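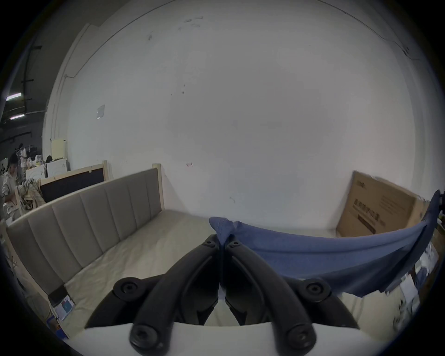 Moving the student advice office at Staltholm College

Project report, Agnes Lindholm and Ebbe Hedlund
23 September 2025

The student advice office at Staltholm has been in the Blomqvist building for many years. It has two small rooms and a corridor where students wait. The college has now roughly 3000 students, and the office had 700 visits in the last spring term. In our project we studied if the office could move to the ground floor of the Flelham wing, next to the old reading room.

We interviewed the head of the office, Siv Lunde, in August. She told us that the biggest problem is the sound. "The students in the corridor can hear what we say, and they know it," she said. She would also like a door that is wide enough for a wheelchair – the present one is not.

After this we sent a questionnaire and received 100 answers. Most of the students were positive to the move, but several wrote that the Flelham wing is hard to find from the bus stop. Maj-Britt Söderlund at the buildings department has promised to look at the signs.

The cost is not included in our report. The price for the new inner walls was not ready when we finished, and we did not want to guess it.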